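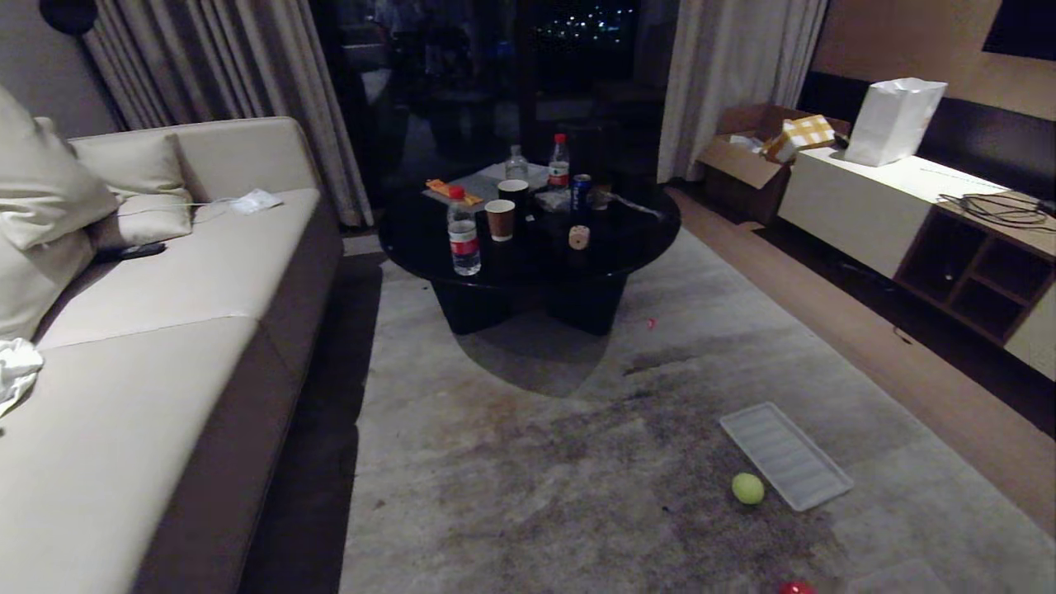
Most of the training data for household robots has been recorded in rooms built for the purpose, with a plain table and good overhead light. The group lead at Gronico, a small research outfit in Clultport, thinks that habit has cost the field a lot of time. Her team's method, called Pimentel, starts from a rule that a room is used the way it is found. If the coffee table has water bottles, paper cups and a Pepsi can on it, they stay there, and the task goes on the rug. "People ask if we style the rooms," she said. "We don't touch them, apart from putting down the things the task needs."

The tasks are simple. Small objects go from one place to another: balls, dice, whatever fits in a tray. What sets Pimentel apart is how each recording gets labeled afterward. Two people go through it separately and write down, in ordinary sentences, what the goal seems to be at each step. They do not see each other's notes. Where the two accounts agree, the step goes into the training set. Where they differ, it goes into a second set, and that second set turned out to be the useful one.

"We were going to throw it out," she said. "It was a storage question. Then a student trained on it over a weekend, just to see." The model trained on both sets stalled less often in rooms it had not met before. She would not call it a large effect, and she was careful to say that it held for picking and placing and had not been tested on anything else — folding, for one, may behave differently.

The report covers 240 sessions and 3000 labeled steps. She considers that small.
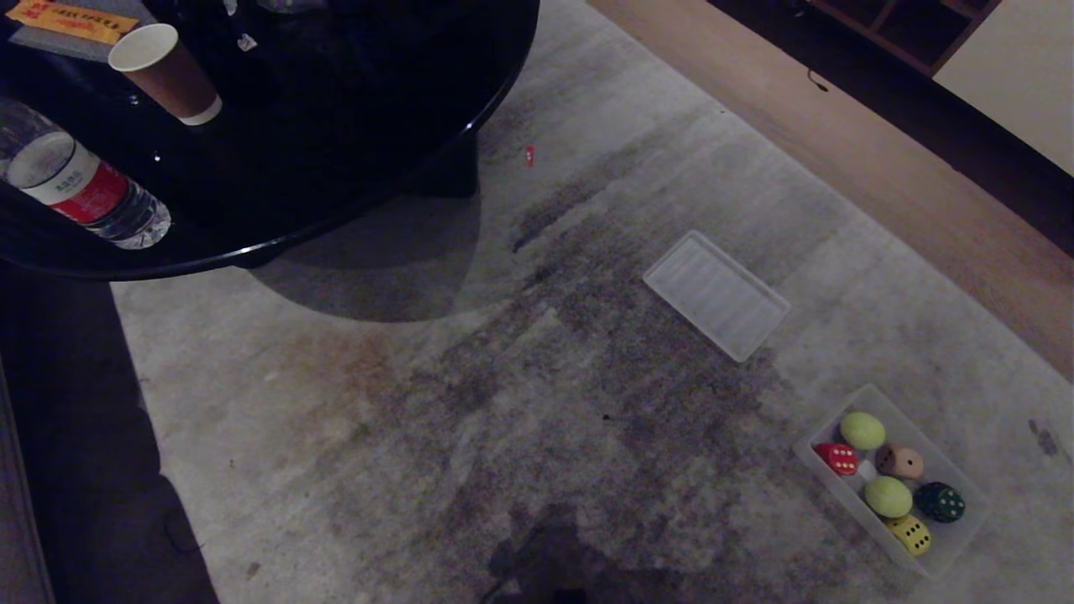
One reader of the draft, writing from Volthorpe, objected that the disagreements might come from tired labelers and say little about the task. If so, the reader argued, the same gain should appear when random noise is added to clean labels, and the team ought to try that before claiming anything more.

They did try it. Random noise made the model worse. "It was a fair complaint and I'm glad it came before we published," she said. The noise test now has its own section in the report, ahead of the main table.
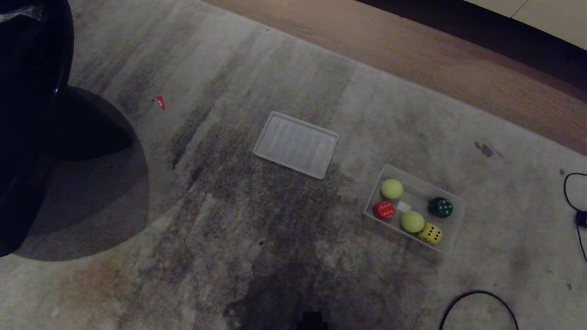 Deciding when a step is finished causes more arguments than any other part of the labeling. A hand opens, an object drops, and one labeler calls it done while the other waits for the object to stop moving. Trays make this harder than she expected. With an empty white tray lying next to a clear container that holds dice and two yellow-green balls, a labeler can write that the container is being filled or that the tray has yet to be, and a single view supports both. "You can't settle that by looking harder," she said. "So we keep both sentences."

She also keeps recordings that many groups would drop for poor contrast. Clear plastic is difficult for the depth estimates, and so is a patchy rug. The team reports those sessions separately so that readers can leave them out if they want to.

Work on a longer version starts in November. The labeling guide comes first, she said, as the current one runs to two pages and half of it is about cups.

Research > Household Tasks > Interviews

Contact | Copyright 2021 Gronico | Back to top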